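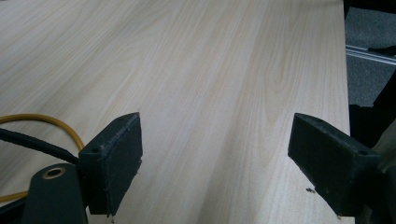 Plivuscombe Town have rejected a second offer from Brorari for their left winger Dusen, and the club say they will not discuss a sale before the end of the season.

The new bid arrived shortly before midnight and was higher than the first one, which was turned down in January. Brorari are understood to have added a payment that depends on promotion, but the fixed part of the fee was still below what Plivuscombe want for a player who has 2 years left on his contract.

Dusen, who is 24, has scored 11 goals this season, more than any other player in the squad. He came to Plivuscombe from a youth academy without a fee and did not start a league match in his first year. His form changed when he was moved from the centre to the left side, where he has more space to run at defenders.

In a statement on their website, Plivuscombe said that the offer "does not reflect the value of the player to this team" and that Brorari had been told so the same evening. The statement also asked supporters to be patient with the player – he has not handed in a transfer request, and he trained as usual with the first team.

Brorari have needed a wide player since their captain, Mohammed, injured his knee in the autumn. He has started light running again but is not expected to play before the summer. Without him they have used a full-back on the left of midfield, and they have scored only once in their last four away games.

It is believed that Brorari could return with a third offer, although they may look abroad first. Their supporters are divided on this question. Some of them think that the money should be spent on a goalkeeper, who is needed more urgently after the errors of recent weeks.

For Plivuscombe the matter is also one of numbers. The squad is small, and two other attackers will be out of contract in June. Talks with one of them have begun, while the other is expected to leave. If Dusen went too, the manager would have to build almost a complete new forward line during the summer break.

The two clubs meet in the league next month, at Plivuscombe's ground. The visitors have received 771 tickets for the away end and all of them are already sold. Dusen is one yellow card away from a suspension, so he could still miss the match.

Plivuscombe are fifth in the table, one place and three points behind Brorari, with a game in hand. Kick-off is at 3pm.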